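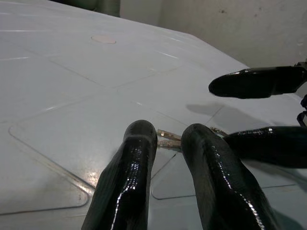
Does the cleaner need to be rinsed off?
At the standard mix it doesn't. On surfaces that touch food, wipe once more with a cloth and plain water.

Shop > Cleaning > Table and Counter > Bakonance Concentrate

Bakonance Table and Counter Concentrate

Item 523. Made by Clomitz.

Bakonance is an unscented liquid cleaner for tables, counters, desks and shelving. It lifts grease, pencil, fingerprints and dried drink spills. It is sold as a concentrate and mixed with cold tap water in a spray bottle or bucket. The bottle holds 2000 ml. 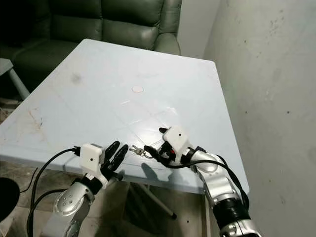 Light blue-gray table against a pale gray wall.

Mixing

For daily wiping, add 11 ml to a liter of water. For heavy grease, double the amount and rinse afterward. Fill the spray bottle with water first, or it will foam over. Mixed cleaner keeps for 3 months with the cap closed.

Do not mix with bleach or any other cleaner. Do not use on unsealed wood, natural stone or screens. Test colored finishes on a small spot near the edge before doing the whole top.
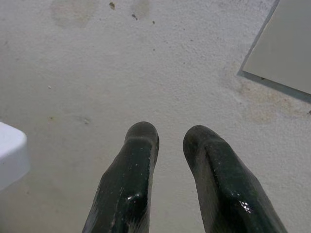
Close view of a pale, textured surface.

Textured tops hold dirt in the low spots and take longer than smooth ones. Spray, leave for one minute, then work in small circles with a soft brush. Wipe up with a damp cloth and go over it again with a dry one. Scouring pads leave marks on most finishes and should not be used.

Streaks usually mean the mix is too strong or the cloth is full.

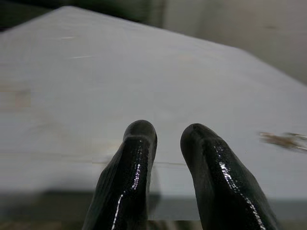 Wash cloths without fabric softener, which leaves a film that transfers to the tabletop. The Zendotton cloth (sold separately) can be machine washed warm and hung to dry.

Storage: keep upright, above freezing, away from children.
Ships from the Sangkhawat warehouse. Unopened bottles may be returned.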